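Play kitchen thread, and I'm going in doubtful. The Trolter list says a "complete" set needs 51 pieces. Complete for what? Who is cooking with 51 pieces?

The list costs nothing. The set it talks you into is $81, plus a Kiseck storage tub that does not come with a lid. The lid is extra. Of course it is.

First claim: kids "naturally set the table" once the plates and the food come together. I have my doubts. Food goes wherever there's white space, and the fruit skips the plates entirely.

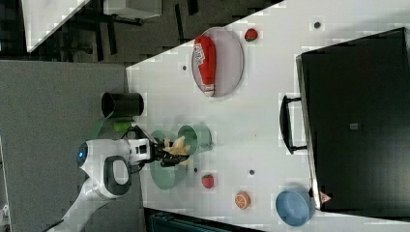 Mine do set the table, every single time, but only if I hand them the plates first and keep the food back until everyone has one. Otherwise it's a pile.

OK, fair reply, and I'll try it. But then it's you running the activity, and the list promised independent play. I'd like to see one of these guides written by a person who has to pick up afterward.

Second claim: sort by color. Cusness sells a whole chart for this. Red with red, green with green. So a strawberry lives with the ketchup now? I sort by what you'd eat together and I'm not paying for a chart.

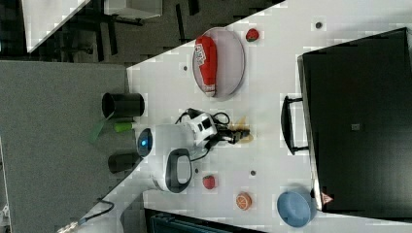
The other thing I don't buy is "rotate the food weekly." I rotated ours in December. Two weeks of asking where the orange went, then I gave it back and that was the end of rotating.

Third claim, from the D'Amico blog this time: everything should be "true to scale" so kids learn real portions. Show me a set that manages it. What you get is a ketchup bottle lying down the length of an oval plate, and next to it a strawberry that would get lost on that plate. Portions of what?

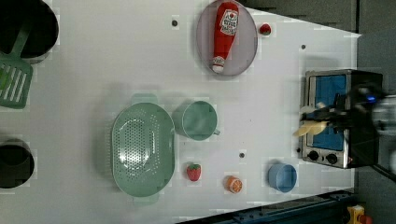

I'd spend the money on cookware and skip half the food. Pots hold things, so they get used, and they double as storage at cleanup. A big green colander with two handles and a slotted spatula to go with it would do more for pretend cooking than 500 tiny vegetables. Still waiting for a list that says so.

Updated 13th June: Trolter's list is up to "81 must-haves." No further questions.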